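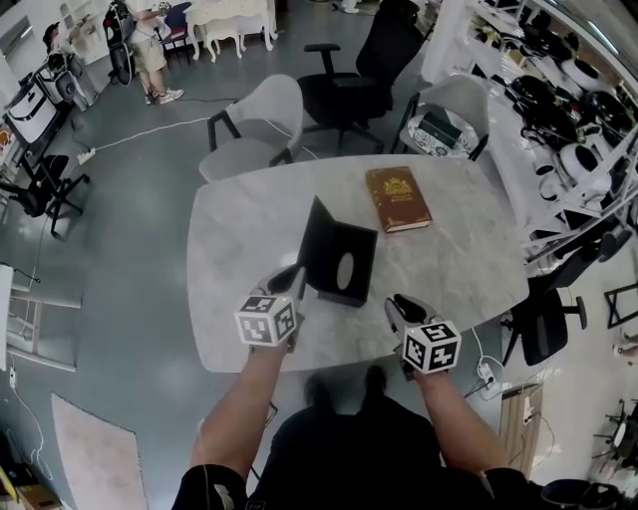
Vol. 3, No. 6

Loveck Pantry Notes – README

Hi, and thanks for downloading this. Loveck Pantry Notes is a set of food diary entries I put together so people could play with real, messy, home-cooked meal data (the kind where someone writes "beans, the usual way" and leaves you to work out the rest). It goes along with the Prantl newsletter, which is why it has a volume and number at the top like a magazine.

The subject is beans and lentils, and how full people feel after eating them. I got interested when I swapped my lunch sandwich for lentil soup one November and stopped raiding the cookie jar at 4 p.m. Could have been the soup, could have been the cold weather keeping me out of the kitchen. I wanted to see what other people's afternoons looked like, so I asked newsletter readers to write theirs down.

What's in the download

entries.csv is the main file, with 421 rows. One row is one meal.
foods.csv maps the words people typed to a plain food name, so "garbanzos," "chick peas" and "chickpeas (can)" all end up in the same place.
notes.txt has the free-text comments, lightly cleaned. Read it even if you only care about numbers! The comments are the best part.

Columns in entries.csv

meal_id – a plain number, no meaning beyond the order things arrived in.
meal – breakfast, lunch, dinner or snack. Breakfast is thin. Not many people want lentils at 7 a.m., and the ones who do are very loyal to them.
legume – the cleaned food name from foods.csv, or "none."
form – dried, canned, frozen or unknown.
portion – small, medium or large, in the eater's own opinion. I thought about asking for cups and ounces and decided I'd rather have answers.
fullness_now – 1 to 6, right after eating.
fullness_later – 1 to 6, three hours on.
snacked – yes, no or blank. A blank means the question was skipped, so please don't turn it into a no.

How it was collected

People filled in a short form through Listico, which I picked mostly for its reminders. The first form went out with a 10-point fullness scale and it was a mess. Everyone picked 7. I threw those entries out and started over with six points, no middle number to hide in, and the answers spread out a lot better. If you have an old copy with a column called full10, please delete it and use this one.

I took out email addresses, place names and anything that sounded like a medical history. Meals that were logged twice are merged. I left the spelling alone in the comments, apart from a few words I couldn't read at all without fixing them.

Things to watch out for

These are newsletter readers who already like beans. They are not a sample of anybody else. There's no control group, nobody was told what to eat, and fullness is a feeling people typed into a phone. Please don't use this to make health claims, and please don't use it to tell someone with diabetes or a bowel condition what to have for dinner. That's a conversation for them and their doctor.

Soup is a problem too. A lentil soup with sausage and potatoes counts as lentils in the legume column, and so does a thin broth with a spoonful of red lentils in the bottom. The comments will sometimes tell you which one you're looking at. I keep meaning to add a second ingredient column and may get to it – or somebody else could, hint hint.

One more: chili. I went back and forth on whether chili with no beans belongs here. It's in, marked "none," and I don't want to argue about it.

Using it

Open the CSV files in any spreadsheet program. They're small. If accented letters look strange, pick UTF-8 when you import. For teaching, I'd start with fullness_later by form, then have the class look up the odd rows in notes.txt.

You can share and change the files for anything noncommercial. A mention of Loveck Pantry Notes is plenty for credit.

What's next

The next round is on oats and barley, with the form moving over to Torkden, where people can save a meal they eat often without retyping it. I'm hoping for 1000 entries this time. Corrections to foods.csv are welcome any time, especially if you know more names for black-eyed peas than I do.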